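Workshop notebook, entry 119
Postcard cataloguing, Mirani album

Second pass through the Mirani album. The cards are views of forts, tombs and city gates, mostly collotype, a few real photographic. The album holds 443 cards on black paper leaves, four to a leaf, in slit corners. The first pass only recorded captions. This one covers backs, printing process and publisher marks.
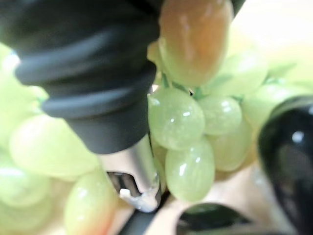 Page last changed: Sunday, June 23, 2019

Leaves 1 to 30 are finished. Most cards have a divided back, and those with a legible postmark were used within India. Seven have an undivided back and go in a separate sleeve. Publisher is blank on a good many, so the field reads "not stated" and nothing is guessed from typeface alone.

Gateway views are the awkward group. The same negative turns up under three captions, once reversed left to right. Check the stair and the inscription band before accepting any caption. On card 212 the inscription reads backwards under the loupe, so the negative was printed wrong side down. I have logged it as reversed and left the printed caption as it stands.

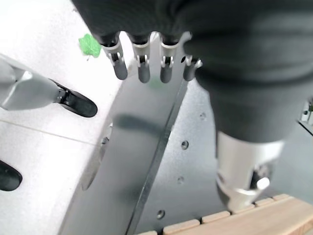
Should a caption that is plainly wrong be corrected in the record?
Leave the caption field exactly as printed, spelling included, and put the correct place in the "site" field with a note of how it was identified.

Measurements: steel rule, long edge first, to the nearest millimetre. Trimmed cards run 2 to 3 mm short. Write "trimmed" only where the border is uneven or the caption has been cut into.

Glue residue on leaves 14 and 15. Dry removal with a crepe eraser worked on four cards and lifted the surface slightly on a fifth, a hand-tinted tomb view. I stopped there. The rest stay as they are until Nestor Samonte has seen them.
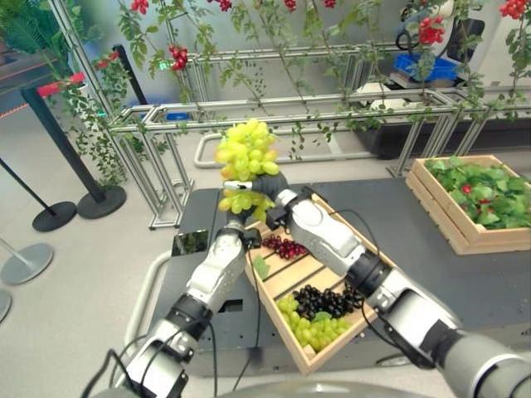

The tinted cards also need a second scan with the colour target alongside, as the pinks came out too warm the first time - scanner profile, probably the April one. Save as TIFF at 600 dpi, back and front, same number with suffix a or b. Gedex sleeves fit the standard size. The larger panoramic cards need the Storkell folders, laid flat, no more than ten to a folder.

Numbering: keep the album order even where it makes no sense. Someone chose it, and two runs of cards look like a single journey, going by the postmarks.

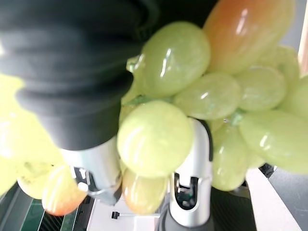 Mehwish Mohmand: I would not call it a journey yet. The postmarks on leaf 22 are out of sequence by several weeks, and two of those cards are addressed in a different hand. Could be two senders and one album.

Fair point. Changed the note to "possible sequence" and added a column for handwriting, A or B, blank if unposted.

To do: leaves 31 to 60, re-scan tinted cards, order more folders, compare the reversed gateway card with the Tallholm duplicates.

Tallholm card store - notebook pages - contact the workshop desk - back to top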